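A score earned in a simulated kitchen should never be reported without the conditions behind it. At Vivgate we ask for 300 trials per task, with object positions reset by a published rule. Many groups still submit 50 and choose the layouts themselves.
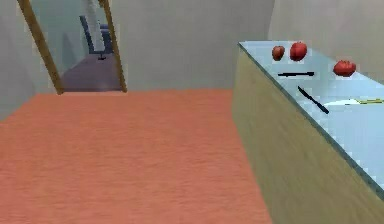
Bijan Farahani has argued that stricter rules would burden small labs. I disagree. Sharing the reset rule takes one page, and reviewers cannot judge a result fairly until they have read it.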